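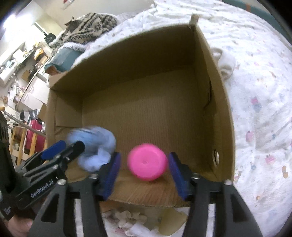
Packing up the spare room: what we've learned about boxes

The linen drive is on again this October, and the Laltgate depot is taking boxes from members through to the end of the month. Last year 400 boxes came through the door, and a fair number had to be opened and repacked before they could go on the truck to Jemal. Most of the trouble was easily avoided, so we are setting out how we would like things packed this time.

Start with the box. Plain corrugated cardboard is fine and it doesn't need to be new. A torn flap or a ragged bit along the rim won't matter. What does matter is the base. Fold the bottom flaps in properly and run tape along the join, then across it, before anything goes in. A few boxes last year had their flaps tucked over and under with no tape at all, and those were the ones that let go on the ramp.

If you are packing at home, the bed is a good place to do it. It's the right height for most people, and a clean sheet underneath keeps dust off anything you put down while you sort. The drawback is that a mattress gives, so the box will lean and the sides can bow as it fills. Once the bottom layer is in, move the box to the floor or a table and finish it there.

Put soft things in first. Towels, pillowcases, face washers and old T-shirts all make a decent lining, and they don't have to be folded neatly if they are only there as padding. Anything hard and round goes in next, with cloth pushed down on each side so it can't roll. Flat sheets and doona covers go on top. Please keep each box to one room's worth of things where you can. The sorters at Laltgate work by room, and a box with bath mats at one end and saucepans at the other has to be handled twice.

A word on weight. Two people should never be needed to lift a linen box. If you can't pick it up comfortably by yourself, take something out and start another one. Small boxes travel better than big ones and stack better in the shed.

Things we can take: sheets, towels, blankets, cushions, tablecloths, curtains with their hooks removed, unbroken plastic kitchenware and toys that can be wiped clean.

Things we can't take: pillows that have been slept on, electric blankets, glass, anything with a battery left in it, and anything damp. Damp is the big one. One wet towel will spoil a whole box by the time it gets to Jemal. If it came off the line this morning and you aren't sure — leave it out overnight.

Label the box on a short side, not the lid, so it can be read once it is in a stack. Write the room and the main contents in thick marker. Old labels should be crossed out or covered over.

Tape and flattened boxes can be picked up from the Kanerico Street door between 9 am and 3 pm. There is a limit of 3 flat boxes per household to begin with, and you are welcome to come back for more once those are filled. Members with a Rilix trolley out on loan are asked to return it before the end of the month, as we are two short and will need them for loading.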